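Home | Ask | Topics | Laundry & Clothes | Log in

How do you fold a shirt so the sleeves don't end up in a wad on top?

Asked in January by Ornero · 3241 views · 12 comments

I fold on a table with a black sheet over it, I go slowly, and every red shirt I own still comes out like this.

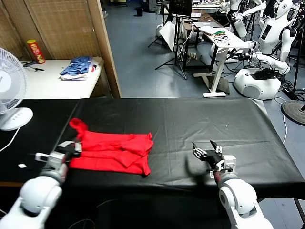 Vinano asked straight away whether I was folding the sides in before the sleeves or after, and whether I smoothed anything first. After, and no. The body goes into a decent rectangle and then there's a leftover strip that has to live somewhere, so it lives across the middle. One corner always sticks up as well, like it has a question. The blue and white stuff in the pile went fine, or well enough that I stopped looking at it. Is there an order to this?

2 answers

Eberhard · 70 people found this helpful

There is, and you're doing the last part first.

Lay it face down. Pull the hem and the shoulders away from each other until the fabric is flat, and run your hand from the collar down. Fold one side in to about the middle of the back, then lay that sleeve straight down along the fold you just made. It should point at the hem. If it points across the shirt you'll get your strip again. Do the other side the same way. Now you have a long narrow thing with both sleeves hidden in it, and you can fold it in half or in thirds from the bottom, depending on your drawer.

Corners stick up when the first fold is crooked. You can't press that out later — open it and go back to the first fold. Long sleeves need a second bend near the cuff or they hang out the bottom.

A sheet on the table is fine if it stays put. Mine wandered, so I clipped it underneath.

Comment from Ornero: Sleeve pointing at the hem. I have been pointing it at the other sleeve for 21 years.

Sivham · 3 people found this helpful

I roll mine. Can't see a bad fold in a roll. My sister says it's cheating but she also irons pillowcases so

Share · Report · Follow this question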